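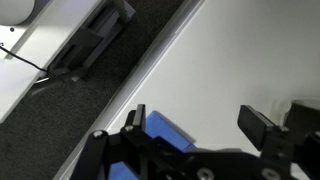 Zorov support answered that the kick counter in the Tiltholm app does not delete any session, and asked me to send the app version, the phone model and the steps before the entries went missing. I am writing the full log below, so that the next person on the ticket doesn't need to ask me again.

Ticket subject: Kick counting sessions missing from history after week 34
Status: Open, waiting for customer
Product: Tiltholm pregnancy diary, paid version
Reported from: Karkthorpe

What happens

I count the baby's movements every evening after dinner, lying on my left side. I press Start, then the big button for each movement, then Finish. The session shows correctly on the summary screen. In the morning the session is not in History. It started in the first days of week 34. All the older sessions are still there, with the notes.

It is not every evening. In one week I lost four sessions and kept three, and I could not see a rule in it.

I want to say also that I do not use the app to decide if everything is fine. When the movements were slower one afternoon I called the maternity unit and they told me to come, and we were both fine. But the midwife asked what is the usual pattern for this baby, and I opened History to show her and there were holes in it. I could tell her from memory that he is quiet in the morning and very busy at night. I would have preferred to show it.

What I tried before opening the ticket

- Closed the app and opened it again. No change.
- Restarted the phone. No change.
- Logged out and logged in. One missing session came back, the others not. I did not manage to repeat this.
- Checked the free space on the phone. There is plenty.
- Turned off battery saving, which on my phone starts by itself at 20 percent. The same night the session was kept, so I thought it was solved. Two nights later I lost another one, with the phone on the charger.
- Changed the due date back to the first one. My due date was moved by five days after a scan, and I wondered if the app was putting the sessions under a wrong week. The weeks changed but the missing sessions did not appear.

I did not reinstall. I have notes in there from the whole pregnancy, including the first time I felt him, and I am afraid to lose them. Please do not ask me to reinstall before there is a safe copy.

Update, Saturday

I made the export to a file, as the help page explains (Settings, My data, Export). The file has the older sessions and also two of the missing ones. So these two are saved somewhere, only the History screen is not showing them. The other missing ones are not in the file. 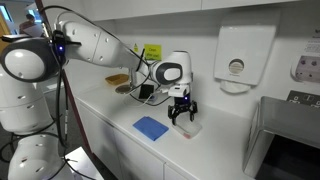

Another user in the help forum wrote under my post that her sessions disappeared only when they were longer than 60 minutes, and that she now presses Finish before the hour and starts a second one. I looked in my paper notebook, where I write the start time and the end time since this problem began. She is right for most of my cases. The baby was sleepy on those evenings and I waited longer.

I tested it with two sessions on the same night. The first was short, and it was kept. For the second I left the counter running past the hour while I folded the small clothes, and it was gone in the morning. The next night I did the same test and had the same result.

For the two sessions which are in the export but not on the screen, I think it is a different fault. Both were started before midnight and finished after. When I change the History view from Week to All, I still don't see them. The list in All stops at 100 entries and there is no button to load more, so maybe this is connected, or maybe it is a third thing.

Second answer from Zorov

They confirm the problem with the long sessions. The counter closes itself after one hour and does not save. A correction is planned for the next version, no day given. The midnight problem is passed to the developers. The sessions already lost cannot be recovered.

They also offered me a free month. I said thank you, but I will have the baby by then - I asked if it can be used for the feeding diary, which is made by Gallardo but opens with the same account. No answer on this yet.

What I am still asking

1. Please put a message on the counter screen before the hour ends. A person who is waiting long for movements should be told by the app to call her midwife, and her session should not vanish.
2. Please confirm that the export file can be read back into the app after a reinstall, with the notes.
3. Please keep the ticket open until the midnight sessions are visible.

Until then I press Finish at fifty minutes and write the same in the notebook. The notebook stays in the hospital bag, in the side pocket with the charger.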